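Tirell brings its blue stacking cups to Fullwood nurseries

Tirell, the maker of plastic tableware and play goods, will supply its stacking cups to all nurseries and playgroups run by Fullwood from June. The order covers 504 sets.

The cups are tapered, so they fit inside one another and take up little room on a shelf. Shapes cut through the sides let water and sand run out, and children can post small things through them.

"Staff asked for something they could put out on a table in the morning and clear away before lunch," said Piret Kairys, who buys for Fullwood. "We tried the cups at our Bretar site first and the children kept going back to them."

The sets will be sent out from Tirell's warehouse in Tambunan. Larger nurseries will get theirs first, and the remaining 111 sets will follow once the new storage trays are ready. 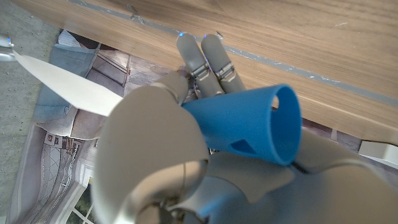
Replacement cups can be ordered singly, so a nursery that loses one does not have to buy a full set. Sky blue is the only colour for now. Aivar Org, head of product at Tirell, said a second colour was being looked at for next year.

Each set comes with a printed sheet of table games for children aged two and over. Further copies are free on request.

Press contact: Sanne Wuyts, Tirell press office, extension 297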